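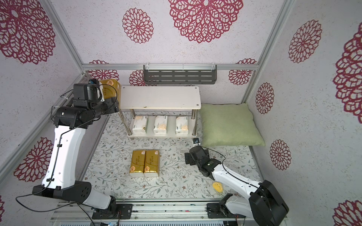

Sep 26, 2023

So I've had the cold that everybody in Kundetthorpe has had, and I've now reached the stage where I can sit up and complain about it. It started on the train back from seeing Oleksandra (who swears she didn't give it to me) and by the next morning I sounded like a gate. Soup, telly, bed, more soup. I read 153 pages of a crime novel and couldn't tell you who died.

Pylyp rang to recommend raw garlic on toast. I tried it! Never again — my nose stayed blocked and the cat left the room.

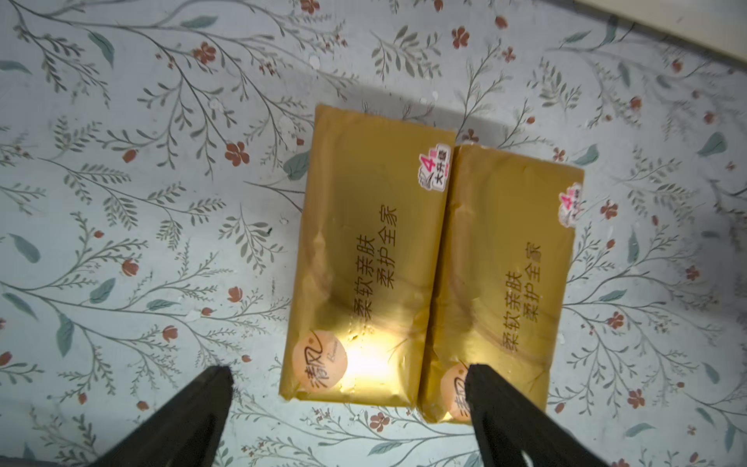 Two packs in shiny gold. Cold season essentials.

What did help was dull old stuff: sleeping propped up on three pillows, honey in hot water, and keeping the bedroom window open a crack even though I moaned about it.
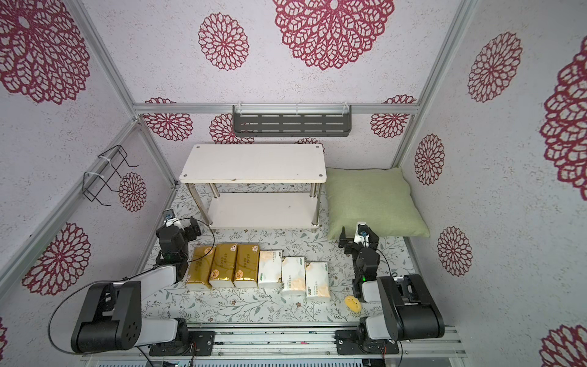 My other discovery is that I'm hopeless at being ill in an organised way. Things end up down the side of the bed, under the cat, in a dressing gown pocket I then put through the wash. Next time I want my tissues set out in a row like that, gold packs first and then the white ones, before the first sneeze. Stepan says I'll have forgotten by October, and he's probably right. I'm back at choir in 4 days, voice permitting, and there's still half a pan of soup to get through.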